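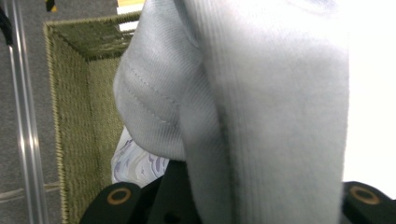 Home | Timetable | Notes | Reading | Lab Sheets | Contact

Machines and Everyday Work
Handout 5: Laundry, and why it is still hard

Wubit Teshome

Read this before the lab. The first half covers why cloth is difficult for a machine. The second half goes through two pieces of work, one in homes and one on a shop floor, and ends with questions to bring with you.

1. Where we left off

Last time we looked at tasks where the object keeps its shape. A mug picked up by the handle is the same mug when it is lifted. If the machine knows where the handle is, it knows where the rim is too. Six numbers will tell you where the mug is and which way it is facing, and most of the planning methods in Handouts 3 and 4 depend on that.

Cloth takes this away. A jumper lying in a basket has no fixed shape. Lift it by the cuff and it hangs one way, lift it by the hem and it hangs another. No short list of numbers describes it, and whatever description you had before you touched it is out of date once you have.

2. The job, broken into steps

People talk about "doing the laundry" as one chore. For our purposes it is at least these:

a) Find one item in a heap.
b) Take hold of it and nothing else.
c) Lift it clear of the basket.
d) Work out what it is and which part is being held.
e) Get a second hold somewhere useful.
f) Spread, fold or hang it.
g) Put it where it belongs.

Most demonstrations you will find online begin at step (e) or (f), with a single item already laid on a table. Folding a flat towel is now done well by several kinds of machine. Getting the towel out of the heap is much less reliable, and a household machine has to do both.

3. Taking hold

Two rigid fingers closing on fabric will nearly always hold something. The trouble is knowing what. Consider a ribbed knit top with another garment underneath it, only a small patch of the second one showing beside the hem. A person tells them apart by colour and pattern, and then by rubbing the layers between finger and thumb. A two-finger gripper with no touch sensing has only the colour and pattern to go on, and once the fingers close they cover a good part of the view.

Hems matter here. A hem is a folded, stitched edge, thicker and stiffer than the cloth around it. It makes a good place to grip and a useful landmark, because a machine that finds a line of stitching has found an edge of the garment. But a deep crease in the middle of a panel can look very much like a hem in poor light. Strong light from one side makes this worse. It washes out the bright side of pale fabric, so that the texture is lost, and puts dark grooves on the other.

Ribbing helps a little. The ribs run in one direction through the knit, so if they can be seen they show which way the cloth is turned. Lộc Lý's lab sheet has an exercise on this.

4. The container

Early laundry work used a bare table. Homes use baskets, and baskets get in the way. The walls limit the angles from which the fingers can come in. A woven basket with a rough surface can catch loose threads, and the rim hides whatever is lying against the near side. A deep box-shaped basket has corners, and small things end up in them. Socks are the usual example.

A basket also moves. Pull upwards on a sleeve that is trapped under other clothes and a light basket will tip or slide over the carpet. A person puts a foot against it or steadies it with the other hand. A one-armed machine has to pull slowly and be ready to let go.

5. First study: Prostham

The Prostham trial put a two-armed machine to work on mixed household washing. Each attempt meant taking one item from a basket and laying it flat on a bed. There were 2000 attempts, and an attempt counted as a success only if one item came out, alone, and ended up flat enough to fold.

The machine succeeded in 1309 of them. Please be careful when quoting this. It comes to a little under two in three, for part of the chore, with an engineer standing by to reset the basket after each failure. The most common failure was lifting two items together. The next was dropping the item over the rim. Tearing and damage were rare, as the grip force was kept low, and that low force explains a good many of the drops.

The team then repeated the same number of attempts with baskets packed by residents in place of the researchers. Successes fell to 1062. The clothes were the same. Residents pushed them down harder and left sleeves inside out. I would like you to remember this pair of figures when you read any claim about household robots — ask who filled the basket.

6. Second study: Flarklow

Flarklow is a commercial laundry handling sheets and towels for hotels. It has used feeding and folding machines for years, and they are fast. Two people still stand at the start of the line, pulling sheets from the trolley and clipping a corner to each of two clamps. In other words, steps (a) to (e) are done by hand and the machines do the rest.

The firm tried an automatic picker from Leturmont on the towel line. It kept the picker for hand towels, where every item is the same size and colour and a missed pick costs a few seconds. It went back to hand feeding for sheets. The manager's view, given in Worku's report (see reading list), was that the picker was cheaper than a person on the night shift and dearer on every other shift, as somebody had to be near it anyway during the day.

7. So, can they do it yet?

For uniform items in a fixed place, yes, with supervision. For a mixed basket in a bedroom, a machine can do some of it slowly, and will need help often enough that most people would sooner do it themselves. Progress on folding has been quicker than progress on separating. I expect that gap to stay for a while, though I said the same of towels and was wrong.

8. For the lab

Bring one knitted garment with a visible hem. Pale colours are best.

Questions to prepare:

Using only a finger and thumb, and with your eyes shut, can you tell one layer of your garment from two? What are you feeling for?

Pick a garment out of a full bag with kitchen tongs. Note where you gripped it and what came up with it.

At which step in section 2 would a second arm help most? Would a sense of touch help more?

In the Prostham trial, what would you have counted as a success, and how would that change the figures?

Written answers, one side of paper, are due at the start of the lab. Lộc has spare tongs.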